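What is a website address, and who looks after it?

Every website has an address. You type it into the bar at the top of the screen, or you tap a link that types it for you. The main part of the address is called a domain name.

A domain name has to be different from every other domain name in the world. Two schools can both be called Hillside, but they can't share one web address.

How does the computer find the site?

Computers don't use words to find each other. They use long numbers. When you type in a name, your computer asks a special kind of computer, called a name server, for the number that goes with it. Then it uses the number to fetch the page.
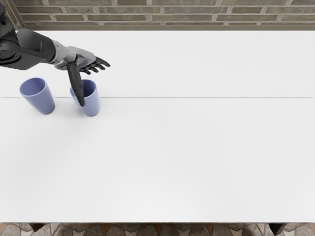

All of this takes less time than a blink. Your computer also remembers the number for a while, so it doesn't have to ask again if you go back to the same page.

Can you buy a domain name?

Not forever. You rent it, usually for one year at a time. You can pay for more years at once, but 10 is the most for many names. The company that rents out names is called a registrar.

Let's say a toy shop called Palico wants a website. It pays a registrar named Adstead 20 dollars for a year. Adstead checks that no one else has the name and writes it down in a very big list. Now the name points to Palico's pages.

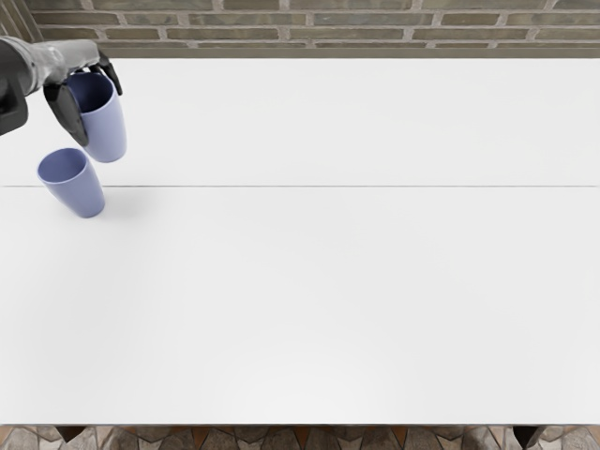
A robot arm holding a cup, with another cup on the table.

What if someone forgets to pay?

The registrar sends reminders by email. If the shop still doesn't pay, the website stops showing up. The pages may be safe on their own computer, but the name no longer leads to them. After some weeks — the time depends on the kind of name — anyone can rent it.

Can you move to another company?

Yes. If Palico would like to use a registrar called Fesell, it asks Adstead for a secret code and gives the code to Fesell. The name stays the same, and visitors don't notice the move.
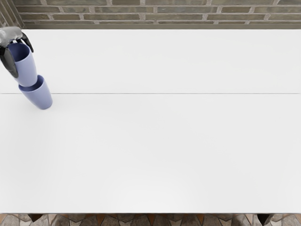
Words to know

Domain name: the main part of a website's address.

Registrar: a company that rents out domain names.

Name server: a computer that matches names with numbers.

Expire: to run out. A domain name expires when its time is up and it hasn't been renewed.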